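Prelladura opens kitchen woodware workshop and repair bench to the public

May 2023

Prelladura, the maker of hand-carved kitchen woodware, has opened its workshop to the public and started a repair service for wooden bowls, boards and rolling pins. The service takes pieces from any maker, of any age, as long as the wood is sound.

The workshop occupies the ground floor of a former grain store built in 1817. The front room is now a shop and the old loading bay has been fitted out with carving benches, a bandsaw and a pole lathe. Visitors can watch work in progress from the shop side of a low counter.

Owner and carver Philomena Gilmartin said the repair bench grew out of requests from customers at markets.

"People would bring me a board their grandmother used and ask if it could be saved," she said. "Most of the time it could. A bit of flattening, a scrape and a few coats of oil will bring back a board that looks finished. I was doing it at home in the evenings, so it made sense to give it a proper bench and a price list."

Repairs include flattening warped boards, filling and stitching cracks, recutting worn spoon edges and replacing rolling pin handles. Boards that have been through the dishwasher are accepted, but owners are asked to mention it when they drop them off. Pieces with a varnish or coloured finish are quoted separately.
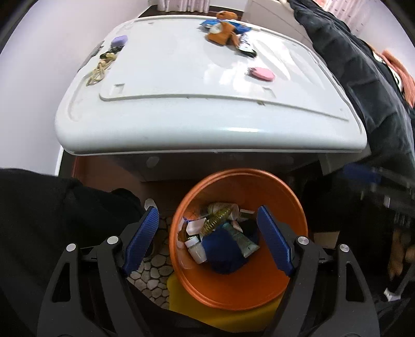
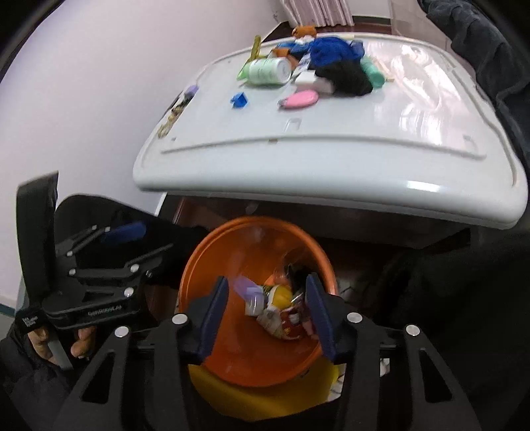

The new Stoker range goes on sale in the shop at the same time. It is made up of 23 pieces, including stirring paddles, porridge spurtles, flat-ended spatulas for cast iron pans, a salad pair and a deep ladle. All are carved from locally salvaged cherry, maple or walnut, and are left with a knife finish before being oiled with Prelladura's own blend of linseed oil and beeswax.

Carver Tomás Ó Néill designed the range. The paddles come in right-handed and left-handed versions at the same price.

"The angle on the end of a stirring paddle matters more than anything else about it," Mr. Ó Néill said. "If it's wrong for your hand, you end up scraping the pot with one corner. We made the left-handed ones first, as I'm left-handed and was tired of turning mine around."

Prelladura will also run spoon carving classes for beginners. Each class is limited to 3 people and covers axe work, hollowing with a hook knife and finishing. Green wood and tools are supplied, and students keep the spoon they make. Classes are taught by Sorcha Hayes, who has carved with the company since it was a market stall. Students must be 16 or older and should wear closed shoes.

Repairs are returned within 20 working days, with longer waits expected in December. A written quote is given before any work begins, and there is no charge for a piece that cannot be repaired.

The shop stocks oil, wax and replacement handles for customers who would prefer to do the work themselves. A care sheet for wooden utensils is available at the counter in English and French.

Media inquiries and requests for review samples should be directed to Enda Lenihan at the Prelladura workshop.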